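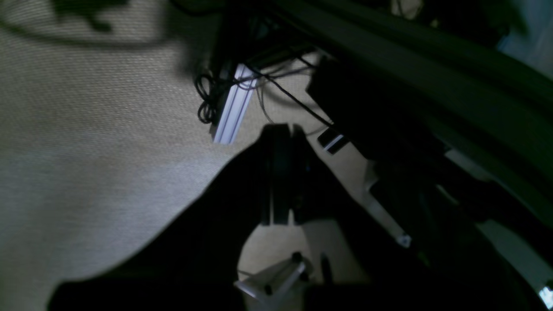

Figure 2. Black two-finger gripper, with beige carpet behind it.

4.2 Conversion of the Zaltthorpe plant

Ornholm made fiberglass tubs and shower stalls at Zaltthorpe before it took its first order for nacelle covers, the molded shells that enclose the generator and gearbox of a turbine. The order came from Brunano, which had been buying its covers from a shop near the coast and paying a high price to truck them inland. At the time of our October visit the plant employed 247 people on two shifts. Most of them had worked with open molds for years and needed little instruction in gel coat or trimming. What they lacked was practice with large parts and with vacuum infusion.

Management kept the tub line running during the changeover. Only one of the bays was cleared, and the first cover molds went in there. Supervisors told us they wanted the older product to carry the payroll while the new one was learned. The cost of this choice was floor space. Resin drums from Castillo were stored in the aisle beside the cleared bay for most of the first season, and carts of cut glass fabric had to be brought in through the shipping door.

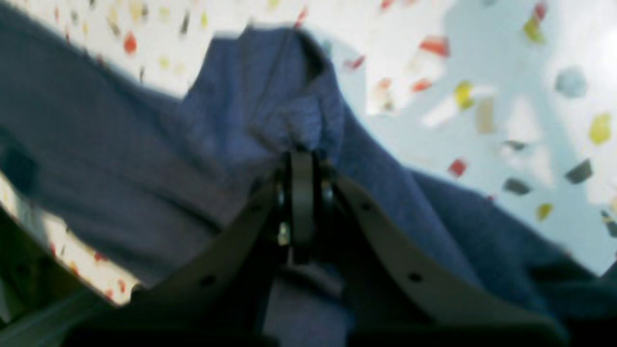 The carts also set the pace of the work. A cover shell takes far more fabric than a tub, and the cutting room had been laid out for short pieces. Long pieces were folded to fit the carts, then unfolded again at the mold. Workers on the second shift complained that the folds left marks in the dry fabric and that extra time went into smoothing them before the bag could be sealed. Rolls were tried next, with better results - the fabric went down in one pass, and two people could place a piece that had needed a larger crew.

We reviewed the inspection sheets for 949 parts, counting each half shell and each hatch as one part. The sheets give a cause for every rejected part, but the wording changed when a new form was brought in, so the early and late records can't be compared line by line. We grouped the causes under fabric, resin, mold surface and handling. Hatches were rarely rejected. Half shells were, and fabric was the most common cause given. 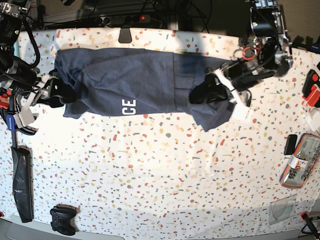
Wrinkles were the main fabric fault on the half shells. They tended to form at the end of a piece, where it had been dropped or pulled into place last, while the middle stayed sound. Ordinary cloth behaves in much the same way: the navy garment stretched out on the flecked tablecloth is bunched at its left end and lies flatter through its middle section. In a molded part the difference matters more, as resin pools in the creases and the cured laminate is uneven there. Ornholm answered by trimming each piece long and cutting away the end after placement. This used more fabric, and the purchasing office objected to it. The practice was still in use when our visits ended, although the length of the trim had been cut back for the hatches.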